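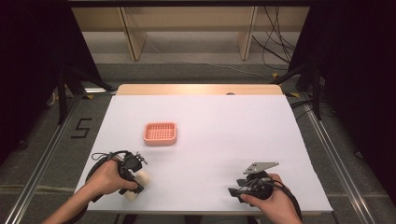 Small baskets, and why I've gone a bit daft about them

I promised last month I'd write something about drawers, and then November got away from me, so you're getting baskets instead. They do overlap, if that helps!

It began with the top drawer in our kitchen at Hawthorne. You'll have one like it. Ours had batteries, birthday candles, the bleed key for the radiators, a ball of string that had got into everything else, and almost 300 of those little wire ties that come round bread bags (I'd been saving them, don't ask me what for). Every time I wanted a pen I had to stir. Nhung Khổng came round to borrow the cake tin, watched me stirring, and went home and fetched me a small pink plastic basket she wasn't using. Shallow, rounded corners, little square holes in the bottom. "Put the candles in that," she said, and off she went with the tin.

Well. I put the candles in it. Then I had the whole drawer out on the table and didn't get supper on until gone eight.

I've since done six drawers, the shelf over the washing machine and the cupboard under the stairs, and I have Opinions. Shallow is better than deep, every time. A deep basket is only a smaller version of the drawer you started with, and things go to the bottom of it and stay there. With a shallow one you can see the lot. I also like holes in the base, mostly for crumbs and grit – you can take the basket to the back door, give it a shake, and put it back without emptying it on to a newspaper first. If you're keeping seeds or drawing pins, though, line it with a bit of card. I learned that one on the stairs in my socks.

Measure the drawer before you buy anything. I know everybody says it, and I said it too, and I still came home with 14 baskets from Grindinen that were a finger's width too tall for the drawer to shut. They've gone to Dong-geon Kong for his seedlings and he's delighted with them, so it's not a complete disaster, but I did feel a fool carrying them down the road. Measure the inside, at the front, where the lip is. And do it with the drawer pushed nearly shut, if you can get your hand in, as some of them have a bar across that you'd never notice otherwise.

Colour is up to you. Ha-rang Seol has everything in white and it looks lovely, very calm, like a dentist's. I've gone the other way and bought whatever was going, and I find I remember by colour far better than I do by label. Pink is candles and matches. Green is string and tape. Yellow was going to be batteries but the grandchildren have put dinosaurs in it and I've let that stand.

The other thing I'd say is to clear a proper table before you begin. A bare one, with nothing on it but the basket you're filling. I tried doing it on my knee in front of the telly and ended up with three piles on the sofa and one down the side of it. On the table you put the empty basket down, pick up one thing, decide, and in it goes or it doesn't. If you've got an old sheet of white board or a pale cloth, lay that down first. You'd be amazed how many tiny screws show up on white that you'd lose on a patterned oilcloth.

And leave one basket empty! I'm quite strict about this. There's always an empty one in my top drawer, and whatever turns up in pockets during the week goes in there, and I sort it out when I've got the kettle on. Before that it all went on the windowsill.

Ji-hoon Yoon has asked whether the cheap ones last. The Plamasero ones I've got have been through the washing-up bowl more times than I can remember and they're fine. I had two from somewhere else that went brittle on the sunny windowsill and split at the corner, so I'd keep any of them out of strong light. No dishwasher either, unless you want a basket with a wavy bottom. Warm water and an old nailbrush will get the fluff out of the holes.

If you've got spare baskets at home, any size, we're having a swap table at the next coffee morning. Bring what doesn't fit and take what does. Hyun-seo So is looking for something long and narrow for knitting needles, and I'm after one more pink one to match Nhung's, as the matches have started to crowd the candles. Doors open at 10 in the morning, and there'll be cake, provided I get my tin back.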